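Home | Posts | Parts log | About

Brake pads, sorting and layout

Before I fit anything I lay it out on brown paper. Kraft from the roll, 35 inches wide, cut long enough to cover most of the bench. It takes up grease, shows grit, and I can write torque values on it in pencil.

The pads go down first, friction side where I can see it. I measure each one at both ends and the middle and write the readings next to it. A taper across one pad usually points to a sticking slide pin, so I check the pins before ordering anything. The last set came off at 192 miles short of the interval I keep in the log, which I put down to winter salt.

Small round parts go in a metal tray with raised edges. Loose on paper they roll. Brahim Ouali uses muffin tins for this and I have no argument with it, except that the cups are too deep to read a part number.

Backing plates get a wire brush and a thin film of grease at the contact points only. Keep it off the friction surface. If some gets there, I replace the pad.

I change the paper between axles. Rear pads are next, probably Sunday, once the hardware kit from Priller arrives.
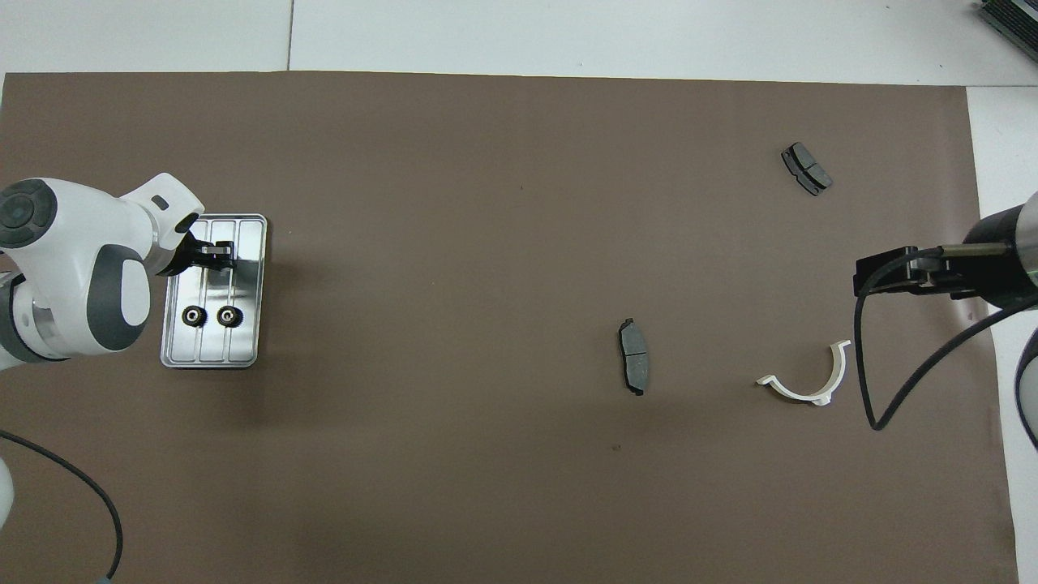

The rear calipers need the piston wound back, so I will have to find the adapter first.

Contact | © Reda Morsy | Back to top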